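Residential Interiors, Unit 4: Floors and Doors
Instructor: Ingrid Benavides

Read this before the September workshop. Wood flooring moves across the grain as the air in a house changes. Boards run the long way in most rooms, and a gap is left at the walls for that movement. Gloss finishes show scratches sooner than matte ones. 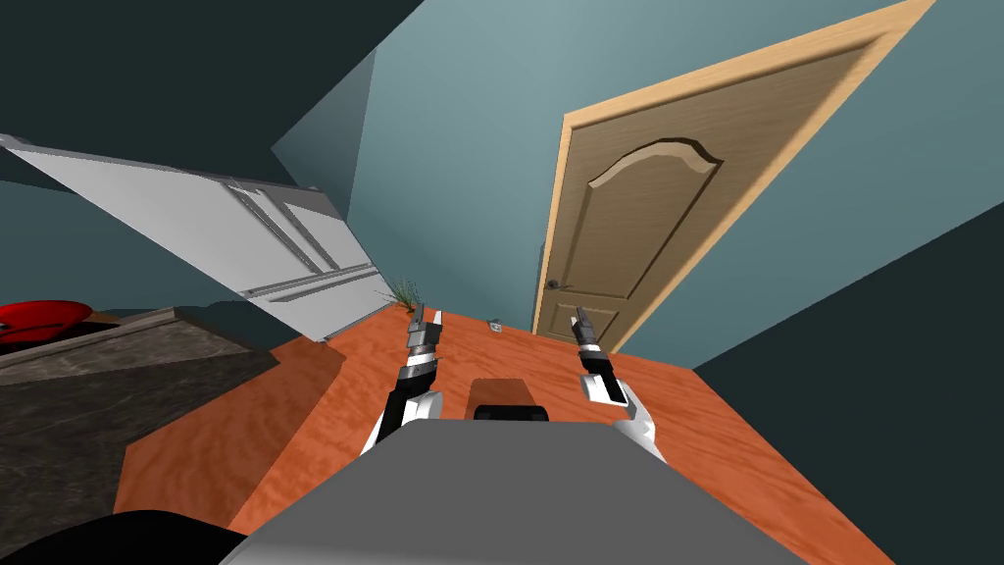
Fig. 1. Orange floor with a glossy, streaky wood grain.

Acclimation: leave the boards in the room, boxes open, until their moisture reading settles. Write the reading down at the start and at the end. The Romness worksheet has 20 lines for this; use 2 per room.
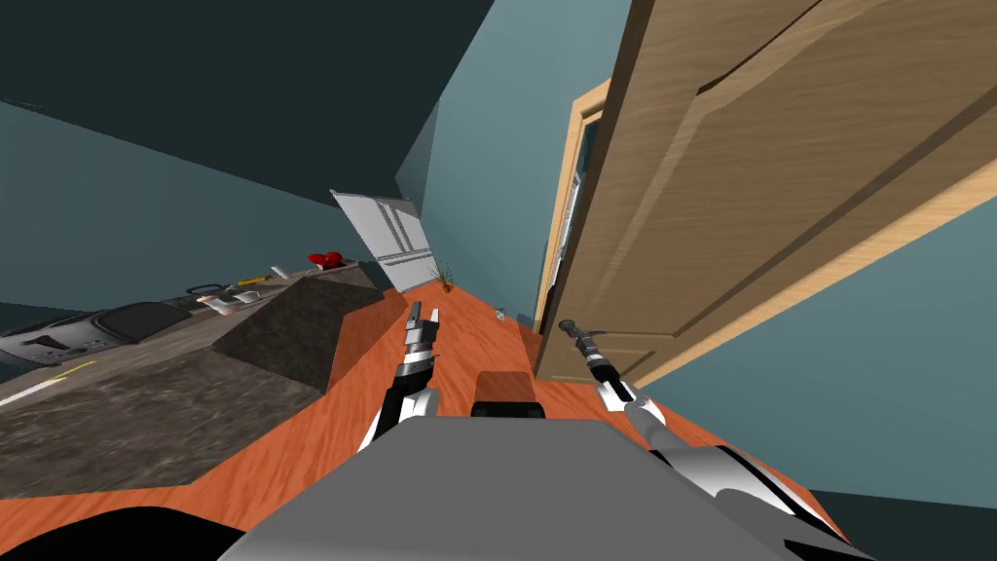 Door clearance is set after the finished floor is down. Measure from the highest point of the floor within the swing. With a large wooden door like this one, the bottom edge is the place to start, and both faces should be checked before any trimming. Seal the cut end the same day.

Color is the next topic. Dark walls make a room look smaller in some light and deeper in other light. Test a patch and look at it at 8 a.m. and again after sunset.
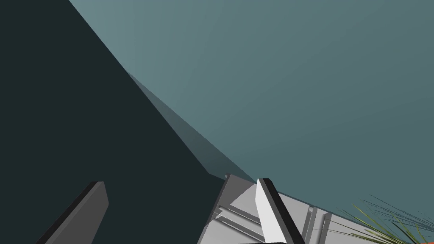
Priya Iwasaki disagrees with the patch test and would paint a full board instead, as a small patch takes on the color of the old wall around it. Either method is accepted for the assignment. 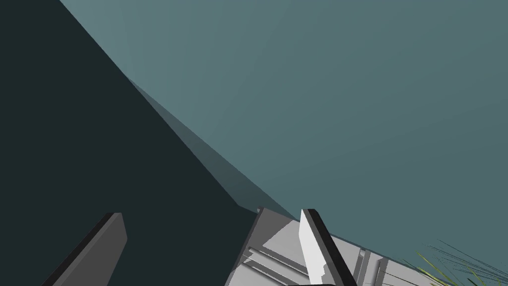
Assignment: pick one room. Hand in a floor plan, a door schedule and 200 words on color. Worth 50 points.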